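Section 4. Building the Lever Block

Welcome to the first real assembly on the Grukenura course! By now your team has squared up the workspace, run the homing routine and picked and placed a single block a few times. Now you get to put several pieces together into something with a shape of its own, and it's a great feeling when the last one goes in.

Graziella Bortolotti wrote this build for our first-year club members, and it has stayed in the guide because teams keep asking to do it again. Give yourselves a full session. If you finish early, go straight to the speed settings in Section 5.

Before you start

Load the program LEVER-1 from the club folder and set the travel speed to 200. Leave it there until every piece has gone in cleanly at least once. (Yes, 300 is on the dial. It'll still be there later!)

Wipe the floor of the workspace with a dry cloth. Check the pieces for burrs, especially the edges of the brown lever.

CAUTION: Keep hands outside the walls whenever the arm is powered. Press PAUSE and wait for the arm to stop before you reach in to move a piece.

Placing the pieces

1. Set the purple base block flat on the floor, toward the front, with the wide side facing you. Press down on the corners. If it rocks, lift it and wipe underneath.

2. Run the first part of the program to place the brown lever. The lower arm goes into the slot with the end that has the hole pointing toward you, and the upright stands toward the back.

3. Pause and look at the slot from the front. A thin gap along the sides of the lower arm is fine. Don't pack it with tape or paper.

4. Place the left green block, then the right one. They stand on end, one on each side of the upright, and both finish lower than the top of the lever.

5. Send the arm home and leave the pieces alone while you check them against the photo. 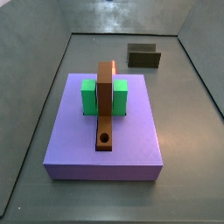

Figure 4-1. Lever and green blocks in position on the purple base.

Get your eyes down low for this check. You want both green blocks straight up and down, with their tops level with each other. The dark panels farther back are not part of this section, so leave them standing where they are.

NOTE: Teams using the older Drilteck gripper pads should set the grip value to 79 before step 4. The newer Orlandini pads work with the value already in the program.

If something goes wrong

Error 301 on the screen: the arm didn't reach its target in time. Pause, clear anything in its path, send it home and start again from step 2.

Lever stops partway into the slot: pause, lift it out by hand and look for a burr on the lower arm. Two or three light strokes with the fine file usually do it.

Green block leans: take it out, check the spot underneath for dust, and place it again. If it leans a second time, reteach that position at low speed.

Saving your work

Once you've had three clean runs in a row, save the program under your team name and write your settings in the logbook. Gualtiero Cattaneo reads every entry before the Lunus meet in July, and he loves seeing what you tried, including the runs that went sideways. Sketches are very welcome!

Continue with Section 5, Raising the Speed.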